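Trernelau Bench Scales and Check Weights
Sales, Rental and Care Plans from Kowalczyk Weighing

If you've ever weighed the same thing twice and gotten two different answers, you already know why we carry the Trernelau. It's the scale we reach for in our own shop, and after all these years of selling, fixing and fussing over weighing equipment of every sort, we don't say that lightly! It sits low on the bench, it wakes up quickly, and the display is big enough to read from across the room without hunting for your glasses.

The Trernelau comes in two sizes. The Model 63 is the smaller of the two and suits most labs, pharmacies and school science rooms (it also does very nicely in a jewelry shop, as several of our customers have found). The Model 98 has the wider pan and is a better match for packing rooms, seed houses and anybody who weighs things in tubs or trays. Both run on the power supply in the box or on a rechargeable battery pack, which is sold separately.

What comes in the box

Scale with stainless steel pan
Draft shield (Model 63 only)
Power supply and cord
One check weight in a padded case
Leveling feet, already fitted
Printed guide in plain English, written by us and not by the factory

About the check weights

Every scale drifts a little. Heat does it, moving house does it, and a door that slams all day long will certainly do it. The check weight lets you catch the drift early, before it gets into your records. Please lift it with the padded tongs or a clean cotton glove, set it in the middle of the pan, wait for the display to settle, and write the number down in the log at the back of the guide. It takes a minute or so, and people who get into the habit tend to call us a good deal less often, though we do enjoy hearing from you.

Replacement weights and full sets are made for us by Flosia and come with a certificate. If your auditor wants a fresh certificate each year, send the set back to us in April or whenever your slow season falls, and we'll have it turned around in 7 working days. Ask about a loaner set if you can't be without one.

Care plans

Yolanda Abernathy looks after our care plans and has a real gift for talking people out of the ones they don't need. The basic plan covers one visit a year, with cleaning, leveling, adjustment and a new certificate. The full plan adds repairs, parts and the use of a loaner scale while yours is away. Customers in and near Skonport can have the work done on site; everyone else can use our prepaid shipping carton.
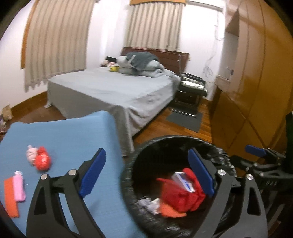
Where you put the scale matters nearly as much as which one you buy. Choose a solid bench away from heating vents, sunny windows and doors, and give it a spot of its own so things don't get leaned against it. Keep a lined bin within reach too, a plain round black one with the bag folded down over the rim like this will do fine, and your used tissues can go straight in after you wipe the pan. Then level the scale, switch it on and let it warm up for an hour before the first check.

Ordering

Call the shop and ask for extension 1874, or stop by the counter and bring along whatever you usually weigh. We're happy to let you try both models side by side for as long as you like. Rental is by the month, and if you decide to keep the scale, your first month's rental comes off the price.

Prices and stock last updated 20 June 2021.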